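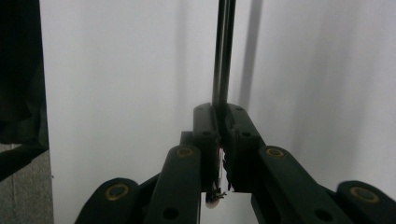 Thin dark vertical rod against a pale wall, shadow to its right

Curtain track cord slack on one side, how do I re-tension it?

Posted by Efua Bawa, 4 April 2019

I have a corded curtain track from Gonemance, fitted above a bay window in July. The track is 200 cm long and carries lined curtains. The left curtain closes fully. The right one stops almost 70 mm short of the middle and the cord on that side hangs slack. I have cleaned the track with a dry cloth and checked that the end pulleys turn. The instructions cover fitting only. Is the cord stretched, or is something set wrongly?

Gbeho

Probably stretched. Mine did the same and I bought a new cord.

Orno

Stretch would show as slack in the whole loop. One curtain stopping short while the other closes fully means the lead carrier on that side has slipped along the cord.

Open both curtains as far as they go. On most corded tracks one lead carrier is fixed to the cord by a knot and the other by a small hook or clip. Find the clip on the right-hand carrier and lift the cord out of it. Hold the left curtain fully open and slide the right carrier by hand until it is fully open too. Press the cord back under the clip and close the curtains to check.

If there is still slack, take it up at the knot. Pull the spare through the carrier, tie a new knot behind the hole and leave 2 cm of tail. Don't trim it any shorter. If the cord runs round a tension pulley on the wall, release the pulley before starting and lock it again afterwards.

Direck

Agree with Orno. Also check the cord isn't crossed inside the track. With the carrier unclipped, each length should run freely without dragging the other. A crossed cord will pull the clip loose again within a few weeks. Silicone spray is fine on the track but keep it off the cord, or the clip won't grip.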